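Search this site Search

4.2 What changed at the sorting table

I spent most of December at the Greltar site in Gatimton, and I'll admit I went in expecting to write about speed. We had planned the whole study around it! But when I asked people what was different since the arms came in, hardly anyone brought up speed. They talked about where they stood, when they could sit down, and who got called over when a piece of foil didn't go where it should.

Before the change, clearing a table was a standing job, done by hand, with gloves, for a shift that started at 11. Dilani Siddiqui had done it for years and told me her shoulders knew the job better than she did. Now she spends a lot of her time watching, and she has mixed feelings about that (so did most people we interviewed). Watching is easier on the back, but it's a strange kind of tired. You can't drift off, and you can't get into a rhythm either, as the arm sets the pace and you just go along with it. Figure 3 is from the foil work.
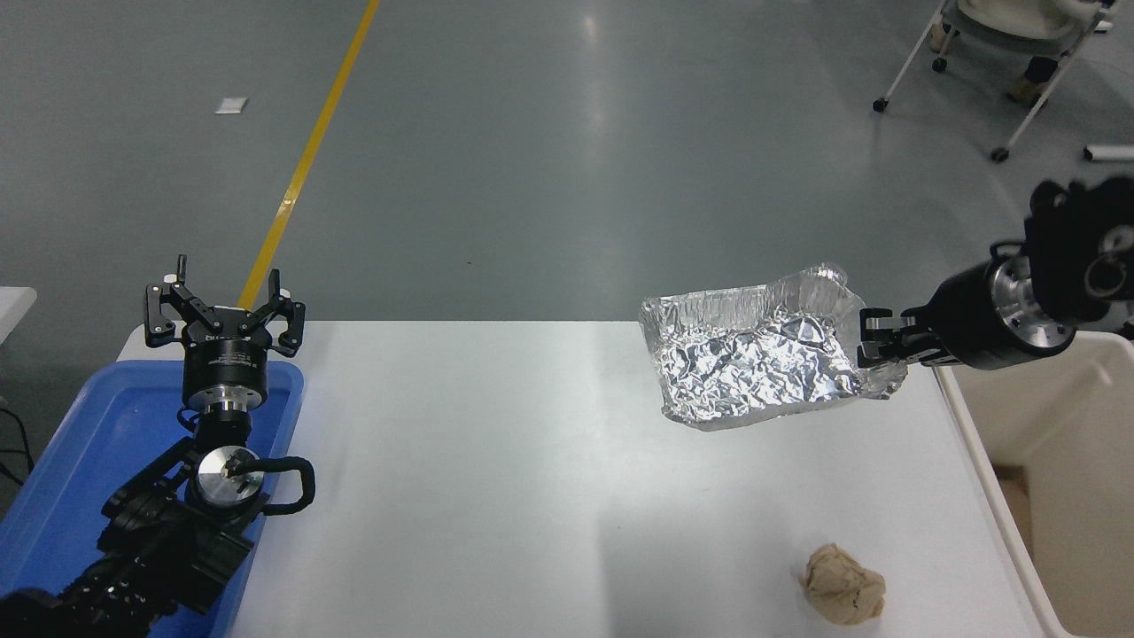
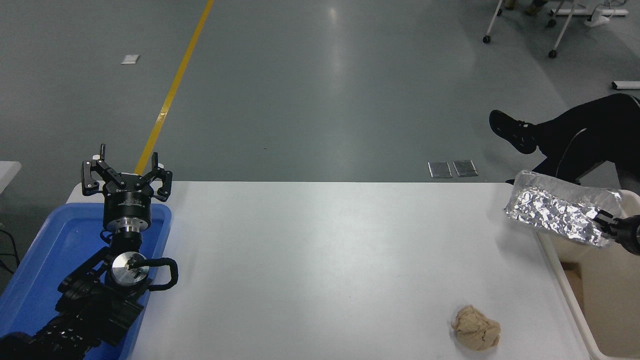

Figure 3. Crumpled foil held in the right-hand gripper at the table, in both views.

Foil came up in nearly all of our 16 interviews. It's light, it's shiny, and it bends into a new shape whenever something squeezes it, so the workers had a lot of opinions about how it ought to be held. Þröstur Hviid kept a notebook of grips he thought were bad ones, with little drawings, and he was a bit hurt that the Nakamura engineers hadn't asked to see it until I mentioned it at lunch. They did borrow it after that, and two of his suggestions made it into the next round of settings.

I bring up the notebook for a reason. On the old job, that sort of know-how lived in people's hands and got passed along by standing next to somebody. With the arms, it has to be said out loud or written down, and there's no slot in the shift for doing that. Dilani called it "homework." At Fledton, our second site, the supervisors had set aside paid time for it, and people there were a good deal warmer about the whole thing. I come back to that difference in Section 5, along with the pay question.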